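3.2 Whiteboard erasers and the dust question

The claim that felt erasers spread more residue than they lift is repeated in most classroom cleaning guides. Hollenstein and Bodnár traced it to one product leaflet from Marinho, with no data behind it. We were not persuaded either way.
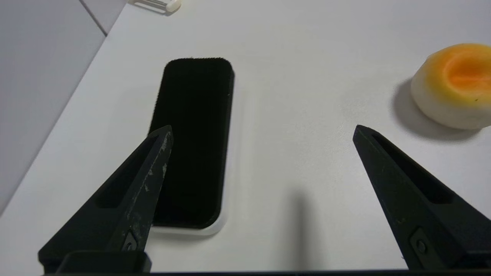
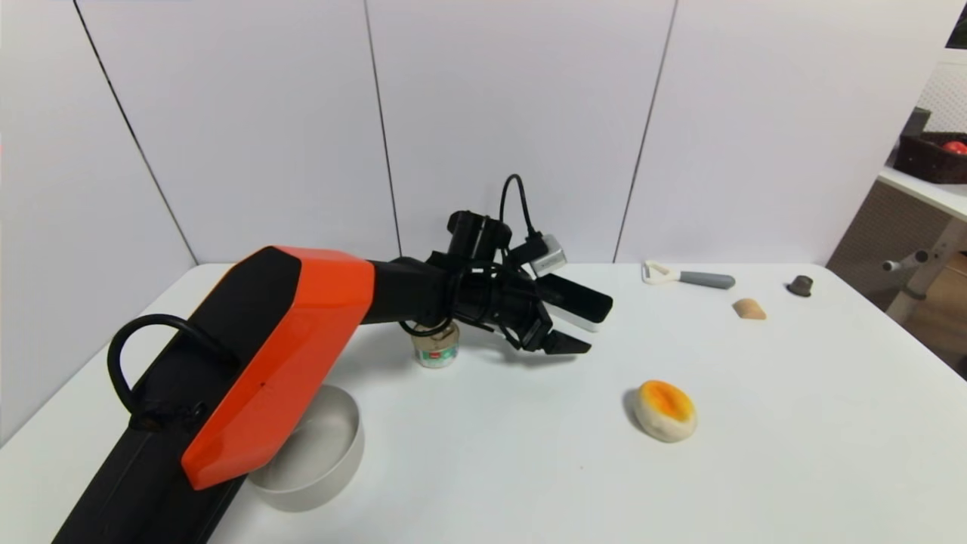
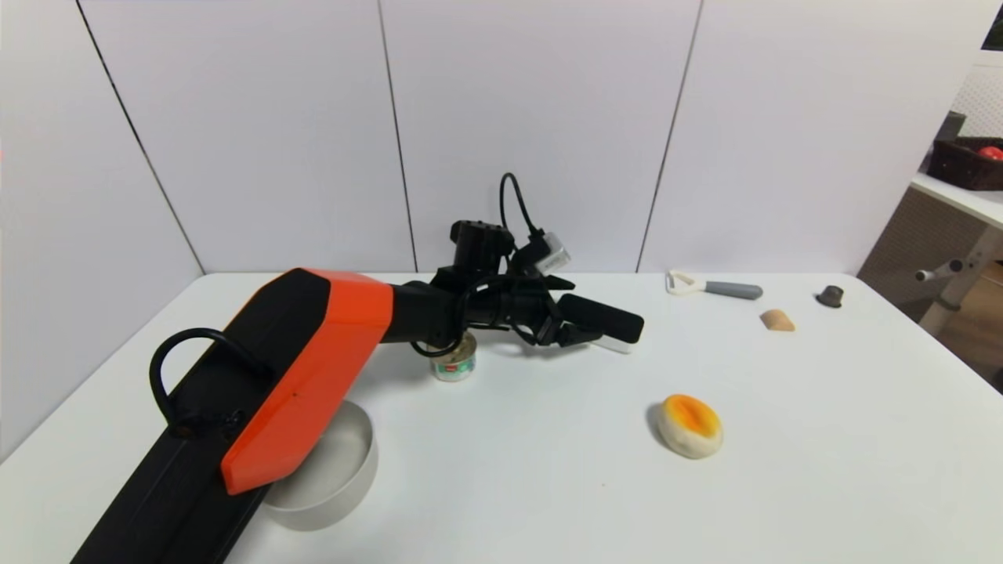 Figure 4. Views of a white tabletop; the first includes a brush or eraser with a black pad.

3.3 What the school survey can and cannot show

The Ullasberg survey reached 300 teachers in September, but only those who still used whiteboards every day were asked about residue. Nearly 20 percent blamed the eraser. None were asked which marker they used, or how often the pad was washed. Satier's later report cites the same figure as a failure rate, a reading the survey cannot support. We treat it as a record of complaints and leave it out of the totals in Table 5.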